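Home | Projects | Reports | News | Contact

Progress report to the Drandetti fund, 11th September

Hi all, time for our update from the Sondstead laundry! It's been a busy stretch, and mostly a good one. The folding station is in its own bay now, well away from the dryers (the lint back there was getting into everything), and we've put 400 garments across it so far. Your second payment went on the table and on training hours for 5 of our folders, who now take turns running it.
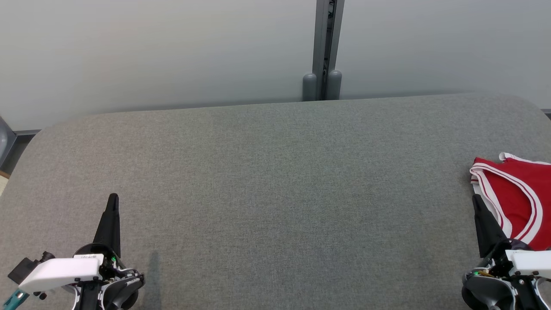 Sports kit is the job our crew was happiest to share. We wash for the Idora and Workneh clubs, and it comes in by the sackful, slippery and half inside out. The padded gray top was the crew's own request, and I'm so glad we listened. Red pieces with striped white trim, like the one lying by the right gripper, are what they want to work on next, as those curved edges still get bunched up more than we'd like.

As for the people side, shifts at the station are capped at 30 minutes and then folks swap back to sorting. Two of the older hands tell me their wrists feel better, though one misses the chatter at the long bench, and I get that! Hours and pay haven't changed for anyone. We still owe you the noise readings, and those will come in November with the training costs.

Contact us | © Sondstead Laundry | Back to top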